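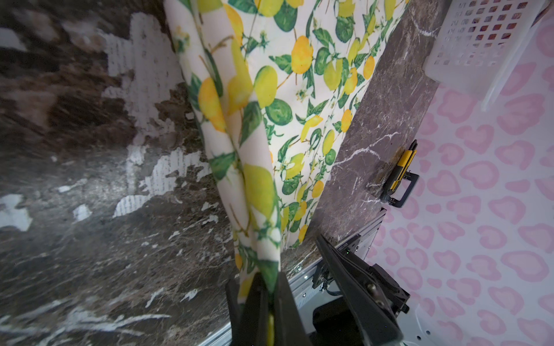 The Farden lemon cloth is a printed kitchen cloth sold singly or in a pack of three. It is the busiest of our fruit prints, with very little of the background left plain. The lemons run from clear yellow to an orange-yellow and the limes are round with pale centres, with small white blossoms and dark green leaves between them. You still get plenty of the print when the cloth is folded in two over a rail or an oven door.

Each cloth is 80 cm long before washing. Please allow for a little shrinkage in the first wash. If you want it to fit an exact space, such as a shelf or a tray, wash it once before you measure.

Item number: 322
Pattern: Farden, lemon and lime
Sold as: single cloth or pack of 3
Printed by: Gachanja
Designed by: Tatu Ogola for Stundero

Using it

Most people buy it for drying up, but it does other jobs too. It covers rising dough, lines a bread basket, and goes under a chopping board that slides. It also makes a decent wrapper for a jar or a bottle — roll it lengthwise and tie the ends with string.

Storing it

Cloths can be kept flat, rolled or folded. A roll takes up less room in a shallow drawer and doesn't leave a hard crease down the middle. To roll one, lay it face down, fold the long sides in so they meet, and roll from a short end. For a longer, thinner bundle, start from a long side instead and leave the fold out. 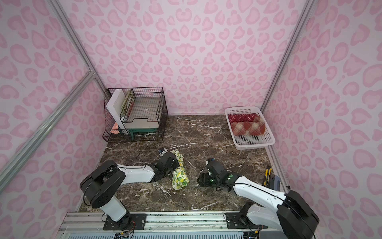 If you keep several prints together, leave a bit of pattern showing on the outside so you can find the one you want. Put cloths away fully dry. A damp one in the middle of a pile will make the rest smell.

For a basket or an open box, fold the cloth in half and in half again and stand it on its edge with the rounded fold at the top. You can then take one out without disturbing the others. A basket with holes in the sides is better than a solid one, as it lets the air through.

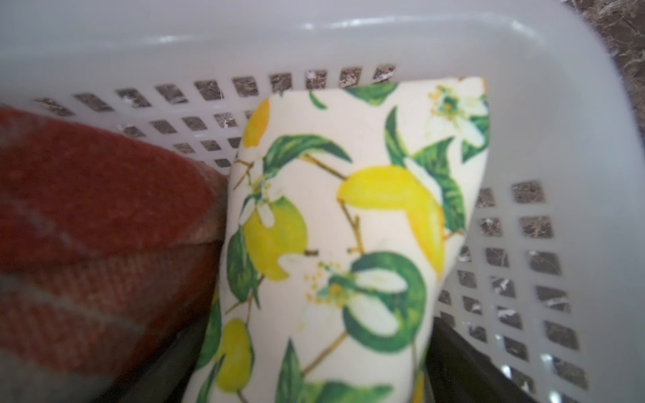

Washing

Wash with similar colours. Leave out the fabric softener, which makes any drying cloth worse at its job. Iron on the back if you iron it at all. The yellows will soften slightly over the first few washes and then stay as they are. Don't bleach it — the greens go first.

Questions we are asked

Is the print the same on every cloth? The pattern repeats, but the fabric is cut wherever the length falls. One cloth may have a large lemon near the corner and the next may have mostly leaves there. We can't pick out a particular part of the print for you.

Will it be back after this run? The present run is 3,000 cloths. Brijesh Semwal, our buyer, expects to order the next in October, and the ground colour may differ very slightly from one run to another. If you need a matching set, order it together.

Also in this range: Wurkoto, a plain cloth with a narrow green border, same length.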